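Search this notebook Search Clear
Reading time: 3 min
20/02/2019
By Venla Lahtinen

Small parts storage, bench 5

Carried over from November: the fasteners on bench 5 still live in bags inside bags. Jouko wants them in divided boxes before the Murnilier fixtures come back for rework, as the last rework lost most of a morning to sorting washers. Budget from Nandini is 400 for the whole bench, labels included.

Candidate is the flat gray organizer from the Skokumeck catalog. Requirements, copied from the bench sheet:

- contents identifiable with the lid shut
- dividers that stay upright when a neighboring cell is empty
- lid opens flat, so it does not need a wall behind it
- two latches minimum
- can hang on the pegboard when not in use

Put it on the white surface with nothing in it. Any chips or mold flash show up better there than on the bench mat.
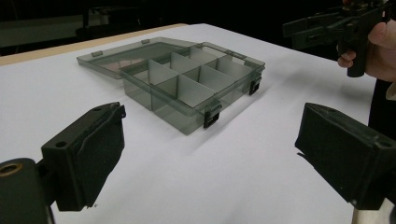 Organizer open, dividers fitted, no parts loaded.

Tint is smoky gray. The white table reads through the walls, so I expect zinc and brass to be distinguishable from outside. Black oxide screws will be harder. Label those on the lid as well as on the front wall.

Layout is two rows with a lengthwise partition between them. Cross dividers are opaque and paler than the walls, which helps in finding the cell boundaries from the side. Plan is metric in the front row and inch in the back row, smallest sizes at the right end. Aleksi would prefer to mix them by job. I am against it: the Brullcombe kits were sorted by job and we ended up with the same M4 screw in 7 places.

Latches are black, on the front wall. The matching tabs are on the outer rim of the lid. Before loading, check for each latch:

1. Hinge moves over its full travel.
2. Slot clears the tab without forcing.
3. No white stress marks at the root of the tab after closing.

Item 3 matters most. The old clear boxes failed at the tab every time, and a box with one good latch gets used as though it had two.

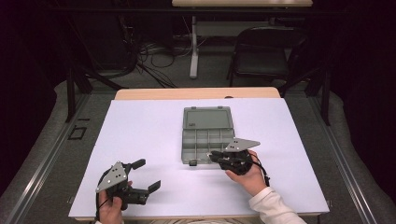
The lid needs as much table behind the tray as the tray itself takes up. On bench 5 that means moving the parts scale to the left, or accepting that the box is only opened on the side table. I prefer moving the scale. Elli is to confirm that the outlet reaches.

Loading order, once the labels are printed: washers first, then nuts, then screws by length. Fill no cell above two thirds. Total stock to transfer is 4,000 pieces by the inventory sheet, so one box will not hold it. The remainder stays in the drawer in sealed bags, with the cell number written on each bag.

Open question is whether small washers can migrate under the dividers. Test: load the smallest size in one cell, close both latches, tilt the box to each short side, open and inspect the neighbors. Result to go in this notebook under the same heading.

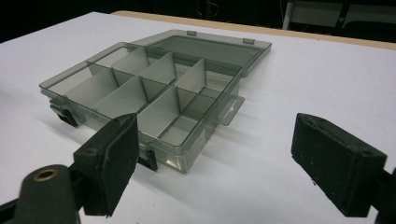 Venla Lahtinen
Workshop technician, fixtures and small parts

Hanging: there is a flat tab on the short side with a slot through it. The pegboard hooks we have are the Lindqvist double type and may be too wide for the slot. Measure before ordering more. Even if they fit, I would not hang a box full of steel screws from one plastic tab. Hang empties only, full boxes go flat on the shelf.

To do:
- Aleksi: label text, both unit systems, front wall and lid
- Elli: scale position, outlet
- me: latch check, washer test, hook width against slot
- Jouko: decide on quantity after the washer test

Leave the box empty until the latch check is signed off.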